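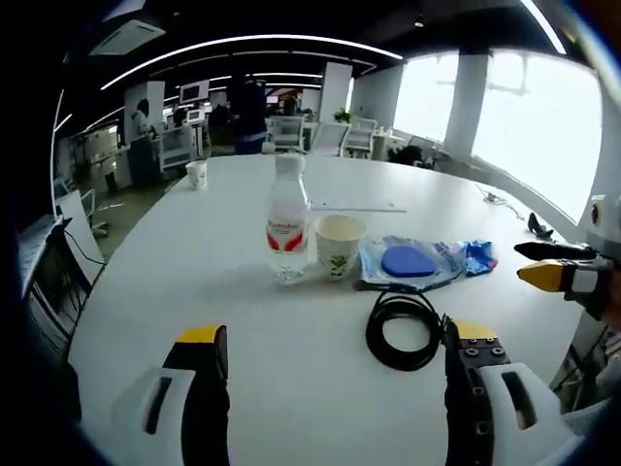

Search the forum Enter keyword Search

Yellow fingertips on printed gripper slip on paper cups

Posted by Marlies Aigner

Hello everyone. I am building a pair of hand-held grippers in our shared workshop, with white printed housing and black fingers, after the Arnum plans. The tips are yellow pads which I cast myself from a two-part rubber. With a sponge or a coil of cable I have no trouble. With a paper cup it goes wrong in one of two ways: either the cup slides down between the fingers, or I squeeze more and the wall folds in.

I have already tried to roughen the pads with 221 grit paper (this is how the packet is marked, I know it is a strange number). It helped for one evening. The finger travel is 36 mm and the spring is the one from the kit. Should I change the rubber, the shape of the pad or the spring? I would like to keep the grey colour of my budget also, meaning not much money. Thank you in advance.

Alistair Kinnear

Spring first. The kit one is too stiff for cups, everybody I know who built the Arnum has swapped it. Cut nothing, just buy a softer one.

Also wash the pads with dish soap. Cast rubber keeps a film of release agent on it for ages and you probably only sanded half of it off.

kuzmenko_49

I had the same problem last December, so I will describe what I did, and please excuse my English.

First I measured the hardness of my pads and it was much higher than the label on the tin promised. I had mixed by eye. When I weighed both parts on a kitchen scale, the next pads came out clearly softer, and the cup did not slide any more. Second, I made the pad a little hollow in the middle, so that it touches the cup along two lines. Hold the cup near the rim, where the rolled edge makes it stronger.

I did not change the spring, therefore I cannot say if Alistair is right. Check also the small screws on the finger. If one is loose, the finger twists under load and only a corner of the pad is touching. A drop of thread glue is enough, but let it cure overnight before you test again.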